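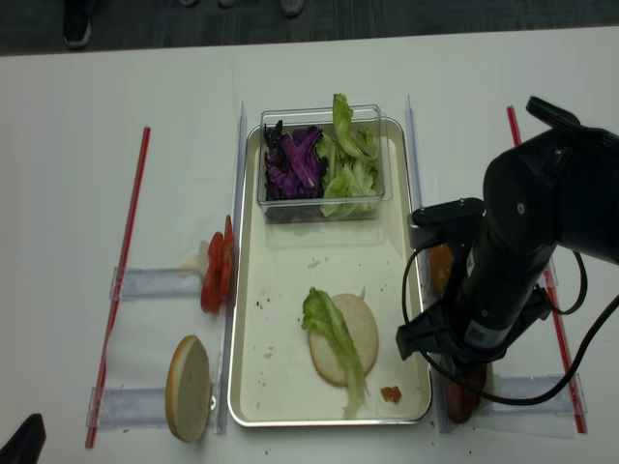
Station 2, white table: metal tray between the side rails, divided vegetable container at the top.

Sandwich station - hygiene and setup checklist
Site: Justcombe
Inspected by: Elsie Tapsell
Date: 18 February 2024
Form 345

1. Tray seated between left and right rails - PASS

2. Tray surface clean - FAIL
Brown crumbs on the inner surface, mostly left side and center. One orange crumb lower right of the bun. Wipe down between builds.

3. Vegetables kept in separate compartments - PASS
Purple cabbage left, lettuce right.

4. Container filled below rim - FAIL
One piece of lettuce sticks up above the rim. Press it down below the rim.

5. All food inside the tray - FAIL
Two tomato slices against the left rail, outside the tray. Other bun half also outside, on its side. Move both in or supply a second dish.

6. Lettuce leaf within bun outline - COMMENT
Leaf hangs over the left and lower edges onto the tray. Acceptable once item 2 is closed.

7. Closed shoes at the table - PASS

8. Probe thermometer at station - NOT CHECKED
Unit is with Brodie Merrick for calibration.

9. Table sanitizer in date - PASS

10. Previous actions closed - PARTIAL
Waste bin label still outstanding - T. Nepia.

Reinspect items 2, 4 and 5 before the next session. Copy to Torbjørn Løken.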